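Serielles Erzählen im Fernsehen
Skript zur vierten Sitzung: Wie hört eine Serie auf?

Liebe Teilnehmerinnen und Teilnehmer,

in der letzten Stunde sind wir ja (wieder einmal!) nicht ganz fertig geworden, deshalb fange ich gleich mit dem an, was am Montag liegen geblieben ist, nämlich mit dem Unterschied zwischen Abschluss und Abbruch. Ein Abschluss ist geplant: Die Autoren wissen spätestens zu Beginn der letzten Staffel, dass Schluss ist, und können ihre Fäden in Ruhe zusammenführen. Beim Abbruch kommt die Nachricht vom Sender erst nach Drehschluss, und der Cliffhanger bleibt für immer hängen.

Unser Beispiel bleibt die Familienserie »Greststead«. Sie erinnern sich: 5 Staffeln, 99 Folgen, und dann fehlte ausgerechnet die eine, in der Haddad aus Altosby zurückkehren sollte. Rafferty Calloway, der die Serie entwickelt hat, wollte von Anfang an mit der Heimkehr enden. Man merkt das schon im Piloten, wenn Sie noch einmal auf den Dialog am Gartentor achten – ich finde ihn bei jedem Sehen schöner.
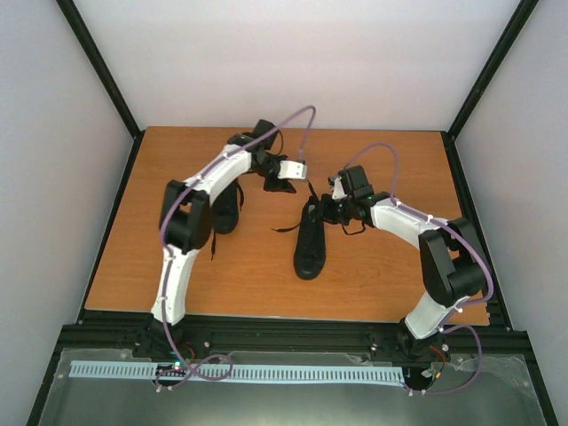

Nun gibt es zwischen Abschluss und Abbruch noch eine dritte Form, den nachgereichten Schluss. Gemeint ist ein Fernsehfilm oder eine verkürzte Staffel, die nach einer Pause das Ende liefert. Erzählerisch ist das heikel, und zwar aus einem ganz handfesten Grund: Die Figuren sind älter geworden, die Darsteller auch, und das Publikum hat sich inzwischen sein eigenes Ende zurechtgelegt. Tavion Delacroix schlägt in seinem Aufsatz vor, hier von einem »zweiten Anfang« zu sprechen. Der Begriff ist mir etwas zu groß, aber über seine Analyse des Zeitsprungs in »Tonutow« lohnt es sich zu streiten, und ich hoffe sehr, dass Sie das tun!

Begriffe, die Sie bitte parat haben:
Handlungsbogen (Folge, Staffel, Serie)
offenes und geschlossenes Ende
Epilog
Zeitsprung

Zur Vorbereitung lesen Sie bitte den Aufsatz von Delacroix und sehen sich die letzte Folge von »Greststead« an, gern auch gemeinsam. Wer im Juli eine Hausarbeit abgeben möchte, schickt mir vorher ein kurzes Exposé von höchstens 2.000 Zeichen; 1.000 genügen auch, wenn die Fragestellung klar ist. Themenwünsche nehme ich jederzeit nach der Sitzung entgegen.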